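Zellura demo recording kit, reviewed

Zellura sells this as everything you need to collect demonstrations for a learning arm – wrist camera, fixed camera, recording software and a task guide. The box says 1,000 examples in a working week. I had my doubts, and I still do.

The software is fine. Episodes save cleanly and the two views stay in sync. My complaint is what the wrist camera gives you. With a mug in the way, a good share of the view is gripper, and I don't see what a model is meant to learn from that.

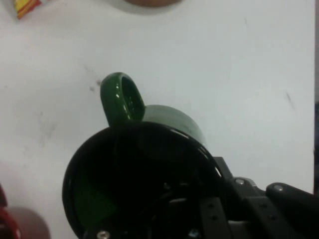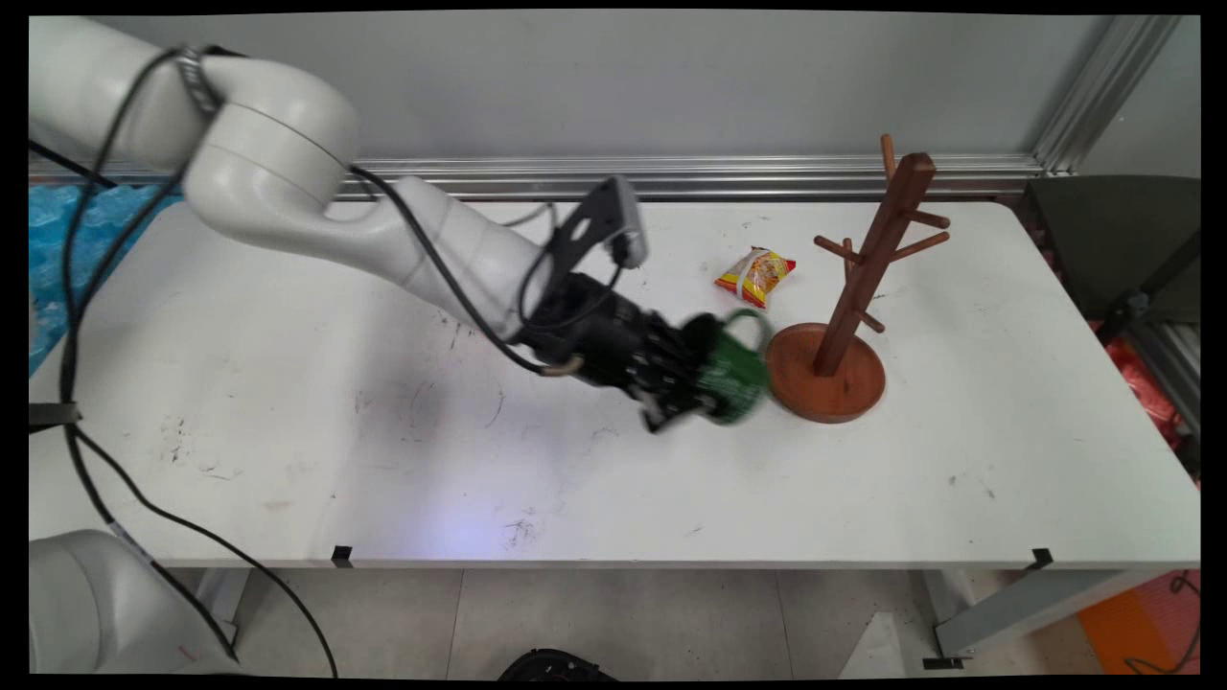
Same green mug on the same white table in both views.

Page last changed: 12th March

The fixed camera does better. It gets the mug and the wooden stand together, so you can at least judge an episode when you sort through them later. Expect to sort. Gerd Kröger, who wrote the task guide, wants 20 practice runs thrown out before you keep anything, and I'd throw out more.

Then there's the license, which stops at 2,000 episodes unless you pay again. Rustance has no such limit, though its mount is worse.

Borrow one before you buy. Two and a half stars.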